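About Policarpio

Policarpio fits out small home offices. We find desks, shelves, seats and rugs, repair the ones that need it, and put them together so a corner of a bedroom or the end of a hallway can be used for work. Most of our customers live in Wilotdale or close by. We also deliver to Fidport on weekdays.

Janelle Magbanua started the company with 4 desks and a rented garage. She had been refinishing furniture in the evenings and people kept asking her to do the rest of the room too. Reece Entwistle joined the next year to handle deliveries and wall fixing. Since then we have set up around 307 rooms, the smallest of them a closet with the door taken off.

How we work

We ask for the width of the wall, the height of the nearest outlet and a list of what has to stay in reach. From that we draw a plan and lay the pieces out on our own floor before anything goes on the truck. You are welcome to come in at that stage. Bring the chair you already own if you plan to keep it.

Desks that attach to the wall need a sound wall behind them. Reece checks this on the first visit, and if the wall won't take the load we suggest a freestanding desk. Old plaster is the usual problem.

We don't sell sets. A curved desk can go with plain shelves, and a padded bench that slides under the top often suits a narrow room better than a chair on wheels. Small things such as picture frames and dried flowers are there to show scale – tell us if you want them included.

Prices

A plan costs $100, taken off the bill if you order. Delivery inside Wilotdale is free. Our Ploson shelving range is priced by the section and can be added to later. Repairs are quoted after we have seen the piece.

Visiting

Come to 563 Ploson Road, by the side door. Please call first, as the floor is rearranged often. We close for two weeks in August.

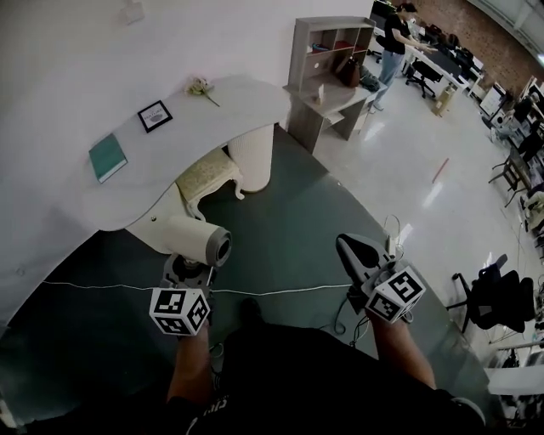
By Janelle Magbanua | Updated Tuesday, July 2, 2024

The curved white desk is fixed to the wall, with the cream bench underneath and the dark teal-gray rug in front. Behind it is the gray wooden shelving unit, which has a small desk of its own. Ask Reece if you want the measurements for either one.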